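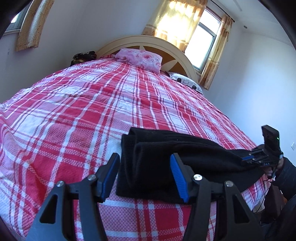
그림 1. 그리퍼 두 개로 검은 옷 개기, 체크무늬 침대보 위

4장. 공개 시연일 준비와 진행

금요일에 Drumville 공개 행사를 맡게 되신 분들, 반갑습니다! 저도 작년 11월에 처음 해 봤는데, 순서만 손에 익으면 꽤 재미있어요. 옷 개기 시연은 제가 하던 방식 그대로 적어 둘게요.

1. 문 열기 전에 Hukden 기록 프로그램부터 켜 주세요. 저는 커피보다 이걸 먼저 합니다.
2. 그리퍼를 양손에 하나씩 잡고 손잡이를 천천히 쥐었다 놓아 보세요. 양쪽 손가락 끝의 파란 패드가 서로 마주 보면 됩니다. 비뚤어졌으면 손가락 나사를 살살 조여 주세요.
3. 옷은 침대 가운데에 펼칩니다. 두툼한 옷이 좋아요. 얇은 셔츠는 뒤에 선 분들한테 잘 안 보이더라고요.
4. 한 번 접을 때마다 잠깐 멈추고 손님들 쪽을 봐 주세요. 질문이 꼭 이때 나옵니다(제일 많이 듣는 건 "양말도 돼요?"예요).
5. 시연 한 번은 6분 안에 끝내고, 바로 체험으로 넘어갑니다.

참고: 지난 행사까지 모은 옷 개기 기록이 1,546건이에요. 숫자를 물어보는 분이 많으니 외워 두시면 편합니다. 그날 손님은 125명이었고요.

주의: 케이블이 침대 옆으로 늘어지면 발에 걸리기 쉬워요. 체험하는 분은 케이블 반대쪽에 세워 주세요. 손가락 사이에 손을 넣지 않게 꼭 먼저 말씀드리고, 아홉 살이 안 된 아이는 보호자와 같이 잡게 해 주세요.

6. 체험이 끝나면 기록을 저장하고 파일 이름 앞에 Pesonen이라고 붙입니다. 빼먹으면 Gravitz 쪽 폴더에 섞여서 찾느라 한참 걸려요. 저도 두 번이나 그랬어요!
7. 패드는 마른 천으로 닦아 보관함에 넣어 주세요. 보관함 열쇠는 Iona Carnegie 님께 돌려드리면 됩니다.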